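Gandero driver project: where we are at the end of May

Hi Kerstin,

You asked for something short you could pass up the line, so I'll try (you know me, though). The blinds and lighting driver for the Boström controllers is running at both test houses now, and I'm pretty pleased with it! Two-way feedback works on all 30 zones at the Worard house, so when somebody changes a dimmer at the wall, the touch panel follows right along.

What got done

The big job was the reconnect logic. The old driver would drop its network connection whenever the router restarted, and then it just sat there showing stale levels until someone rebooted the processor. Ladi rewrote that part from scratch. The driver now retries every 5 seconds, and once it's back in it asks every zone for its current state before the panel shows anything. We pulled the network cable 100 times over two evenings and it came back every time. Eskil Berge did most of the pulling, bless him.

I also finished the panel pages for the kitchen at the second house. There's a cooking scene, a dinner scene and an all-off, plus separate sliders for the counter lights and the ones over the table. Dinner took me the longest, because the fade kept finishing early on one circuit and I had to go back in and set its ramp time by hand. 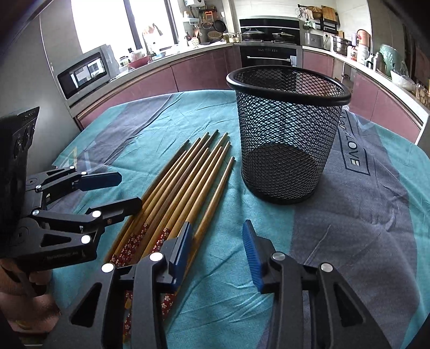
What's still open

Blind positions. The motors report fully open and fully closed just fine, but anything in between is a guess based on travel time, and it drifts. Dagný has asked Pillosik for the newer command list, and I'd rather wait for that than build a workaround we'll have to rip out.

The installer guide is half written. Eskil Nordin has the wiring pages and I owe him the setup part, which I'll get to next week.

Money and time

We're inside the budget for this stage. I'd like to move 2 days from panel design over to testing, if that's okay with you. Just let me know and I'll change the sheet.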